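# White table in a small office, keeps getting grubby + where does lunch stuff go

**Posted by trorkham_desk**, under Home & Office > Cleaning

Quick one, typing this between calls. We moved into a smaller office in August, and I ended up with one white rectangular table that does everything. Lunch, sorting mail, signing stuff, whatever. Matte top, not glossy. Gray carpet underneath.

Problem one is the top. Wipes clean-ish, but after it dries I get dull smears, and near the end where people eat there's a sort of gray shadow that won't go. I've used the spray from under the sink (Clella, the lemon one) and paper towels. Looks worse if anything.

Problem two is clutter. Water bottles mostly. Everybody puts one down half drunk and walks off, then they roll, and one went over the side onto the carpet with the cap not on right. So I started keeping a plate out as a kind of landing spot. Bottles go on the plate, plate gets cleared at the end of the day. Green one with a raised rim, so stuff stays put.

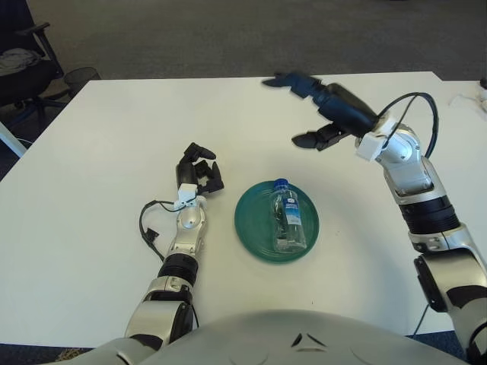 It works for one bottle, two at a push. After that they're stacked like firewood and the whole thing is silly. Also people have started putting crumbs and teabags on it, which I did not ask for.

So:

- what do I clean a matte white top with so it doesn't smear
- is there something better than a plate. Needs to be low, I don't want a big crate in the middle of the table
- wastebasket is a small dark mesh one on the floor by the far corner. Should it be closer? People miss it or just don't bother
- cloths. I've got one gray cloth that lives scrunched up on a chair seat and I suspect its part of the problem

Not looking to spend much. No dishwasher here, one tiny sink down the hall. Thanks

---

**Pieter Ntuli**

Stop with the lemon spray for a start. Matte tops hold on to whatever's in the cleaner, and paper towel just moves it about. What you're seeing is probably old product and hand grease together.

What I do on ours, also white, also matte:

1. Bowl of warm water, tiny squirt of dish soap. Tiny. If it foams it's too much.
2. Cloth wrung out hard, wipe the whole top end to end, not just the dirty bit. Otherwise you get a clean patch with an edge round it.
3. Second cloth, plain water, same again. Everyone skips this one and then complains about smears.
4. Dry with a third cloth right away. Don't let it air dry.

For the gray shadow, do step 1 on that area and leave the damp cloth lying on it for 2 minutes, then wipe. May need doing 3 times over a week. Don't go at it with a scouring pad or one of those white foam eraser blocks, you'll polish a shiny spot into the matte and that you can't undo. Ask me how I know. (Meeting room, big shiny oval, still there.)

And yes, wash the cloth. A cloth that sits balled up on a chair is never clean, it dries stiff with all the old dirt in it. Hang it over something. Better, get a pack of cheap ones and take them home on laundry day. No fabric softener, it leaves a film and you're back where you started.

Carpet, if the spilled bottle was just water, blot it and forget it.

---

**vosside_lou**

can't help with the cleaning but for the bottles, use a tray!! a cafeteria type tray with a lip, they're low and hold way more than a plate. I'd put it at one END of the table, not the middle. Middle means everyone has to reach over it and it becomes the place for everything. We had the same thing at my old job, started as a tray for pens, ended up with a shoe on it

stand the bottles up not lying down, if the cap's loose on a sideways one you'll find out. and get people to put initials on the label with a marker, then you know whose to nag

keep the plate for actual food maybe? sounds like a nice plate

---

**chung_st_mike**

Move the bin. If it's past the far corner nobody's walking round for a teabag. Put it by whichever side people sit.

Mesh is no good for wet stuff without a liner btw, it drips through onto the carpet. Small liners, fold the top over the rim. Separate bin for the plastic if your building takes it.

Haven't read the rest of the replies so sorry if someone said that.

---

**trorkham_desk**

Thanks all. Did the two cloth thing at lunch, three cloths I mean, and the smears are mostly gone allready. Shadow is lighter, going again tomorrow. Bin has been moved to the side where people sit, liners on the shopping list. Going to look for a tray, if anyone knows one that's long and narrow post it here. Lou, the plate is going back to being a plate.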